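Teaching from the Armchair, Part Whatever

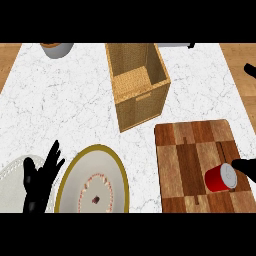
I have been driving a simulated robot since February, and my shoulders would like a word with whoever invented marble countertops. Florencio set me up with the remote controls, showed me how my hands move its hands, and then wandered off to make coffee (he was gone for 58 minutes, but who's counting!). The kitchen is lovely, nicer than mine, and the job sounds so easy when you say it out loud: get the little red can off the cutting board and into the wicker box. Well. A can lying on its side wants to roll, and my right hand comes in too fast every single time, while the left one hangs over by the plates with its fingers spread like it's waiting for a manicure.

Inna, who has recorded more than 400 of these, told me to slow down before the grasp and let the hand settle, so the robot learns a calm approach and doesn't pick up my bad habits. I kept 11 tries out of 16 last night and was ridiculously pleased. Tomorrow I'm going to try it with the chair a bit lower.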